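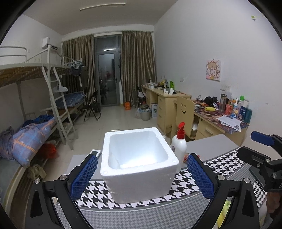
Operators at the Pitix plant objected to the idea that a longer settling period would cure the cloudy effluent, and argued that the sludge was already too old before it reached the clarifier. Their view was recorded at the start of the trial and shaped the order in which the tests were run. Sludge age was changed first, and settling time was left alone until the second half of the work.

4.2 Settling behavior after the change in wasting rate

The Pitix plant treats the wastewater of a small dairy and the housing next to it. It has two aeration tanks in parallel, followed by a single round clarifier. Before the trial, sludge was wasted once per day, in the morning, by opening a valve for a fixed time. Because the sludge thickness varied from day to day, the mass removed varied as well, and the operators had no easy way to correct for it.

For the trial, the valve was replaced by a small Loter pump on a timer, and wasting was spread over the full 24 hours. The aeration tanks were kept at the same oxygen setting as before. Return flow from the clarifier was also kept constant, apart from one short stop in March when the return line was cleaned.

Samples of mixed liquor were taken from the outlet end of each tank and settled in a tall glass cylinder. The height of the sludge blanket was read at fixed intervals until it stopped moving. Samples that could not be tested on site were kept cold and tested at the Gillberg laboratory within 8 hours. Storage did not change the order of the results, although stored samples tended to settle a little faster than fresh ones from the same tank.

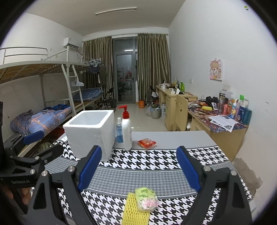 Figure 2. Open white styrofoam box, yellow foam mesh sleeve and small packet on a tabletop.

With the old wasting routine, the blanket fell quickly but left fine particles in the water above it. This is the usual pattern for old sludge, in which the flocs are dense and small and do not sweep up loose material on the way down. After wasting was made continuous, the blanket fell more slowly and the water above it was clearer. The change was seen first in the north tank, which receives slightly more of the dairy flow.

Foam on the aeration tanks did not follow the same pattern. It increased at first and then went back to its earlier level. Plattner nozzles were fitted over the south tank to keep the foam down, so the two tanks cannot be compared on this point.

The results support the operators' reading of the problem. They do not show how far sludge age could be lowered before nitrification is lost, and the winter flow was too diluted to test this. Section 4.3 deals with the longer settling period.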